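Tondstead lab notes: teaching a planner to build a PC
2/24/21

The assembly cell at Tondstead has a new planner running on it. The group calls it Kemach, and for now its only job is putting parts into a desktop computer: a memory module, an expansion card, a hard drive in its carrier, and a small part that goes in last. The arms and grippers are the ones the lab already had. Everything new is in the software.

Mehrangiz Kermani, who leads the planning work, picked a PC because it is full of different kinds of motion. A drive carrier slides in along rails. A memory module has to be lined up with a slot and pushed down evenly. An expansion card goes in beside a metal bracket with very little room on one side. The old system at Tondstead handled each of these as its own script, and the scripts did not share anything. If the case moved on the table by a few millimeters, an engineer had to go back and touch up every one of them.

Kemach works from a model of the case and a list of parts with their goal positions. At the start of a run it takes a look at the table, finds the case and the parts tray, and works out a path for each part from where it is to where it should end up. Paths are checked against the whole model, including the drive cage and the power supply, and against the second arm. Cables are the weak point. They are not in the model, and the planner treats the space they usually fill as a soft zone that costs extra to pass through.

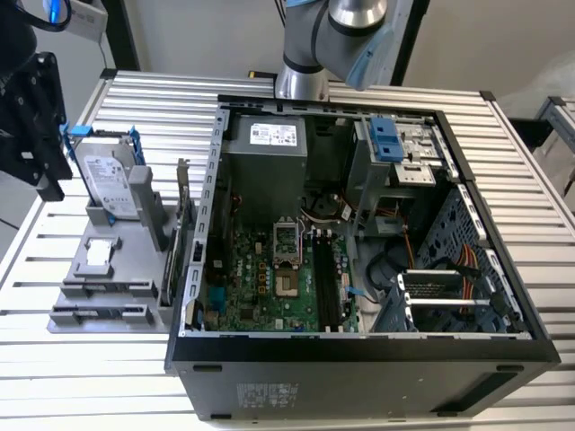 Does the case have to be in exactly the same place each time? The case can shift within the area the cameras cover, up to 40 millimeters in any direction, and the planner will correct for it. Past that the run stops and asks an operator to move it back.

Perception is handled by a separate package, Isah, which Nasrin Farahani wrote over the winter. It does two things. First it fits the outline of the case to get a rough pose. Then it refines that pose using features on the motherboard that do not change from one case to the next, mainly the CPU socket and the memory slots. The second step took the longest to get right. Slatted aluminum tables reflect a lot of light, and early versions of Isah would lock on to the edge of a slat and report a case that was turned a degree or two. Farahani fixed this by masking out the table after the first step and only matching inside the case.

For the memory module, the planner hands over to a force controller once the part is above its slot. The controller lowers the module until it feels contact, then makes small moves along the slot to find the notch before it pushes.
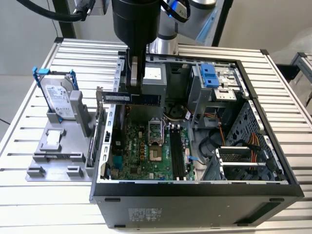

The push itself is limited in both force and time. If the module has not seated when the time runs out, the controller backs off, asks Isah for a fresh pose and tries again, up to 2 times. After that it puts the module back in the tray and logs a fault. Earlier code would simply push harder, and the lab has a small box of bent parts from that period.

Logging has also changed. Every run now writes out the planned path, the measured path and the force readings on one shared clock. Before this, the camera data and the arm data were kept apart and had to be matched by hand, which could eat up most of an afternoon. The new files open in Zendidex, the viewer the lab already uses for its calibration work, so there was no new tool to learn. You can drag along the timeline and see where the arm was when a force reading jumped.

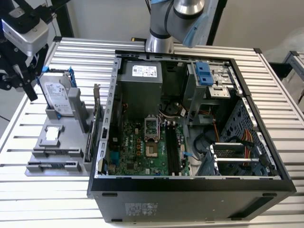 The open case and the parts tray on the assembly table.

Planning time is still longer than Kermani would like. A full plan for all the parts took 420 seconds in the first version, mostly spent on collision checks deep inside the case. Splitting the model into a coarse outer shell and a fine inner part brought that down to 63 seconds. She thinks there is more to gain by keeping paths from the last run and only fixing the parts that no longer work.

The expansion card is next on the list. It is long for its width, and the gripper can only hold it in a few spots without getting in the way of the case wall. The planner now picks the grasp and the path together. When it picked the grasp first, it often chose one that was fine for lifting and no good for the last stretch into the slot. Farahani is also adding a check of the card's angle in the gripper before the arm moves over the case – a card that has tipped slightly in the fingers will miss the slot even when the path is correct. 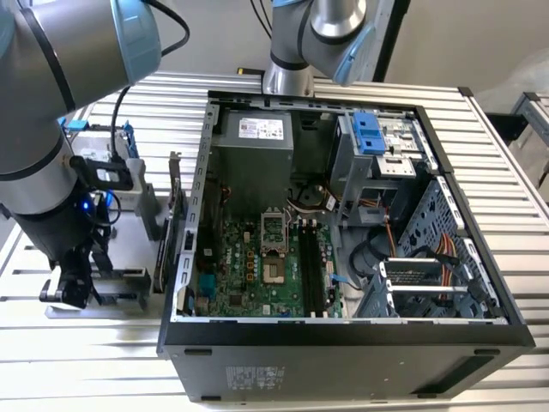
A gripper holds the expansion card upright beside the tower.

The group plans to share Isah with the other Tondstead cells first, with Kemach to follow in August once the interface has settled. Anyone in the lab who wants to try the current build can ask Farahani for access. She would especially like to hear from people working with shiny tables or dark parts.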